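Bettencourt pulls two muscle-building supplements

Bettencourt has pulled two muscle-building supplements from its online store after lab tests found a steroid that was not listed on the label. The recall covers 1,403 bottles of Polusard and 197 of Mekach – both sold as testosterone boosters.

Buyers should stop taking the capsules and return them for a full refund, said company spokesman Musa Idahosa. Stores run by Rutent cleared their shelves on Saturday.

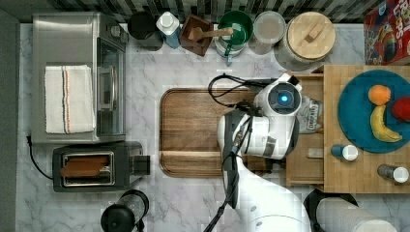
A white marble kitchen countertop with a large wooden cutting board.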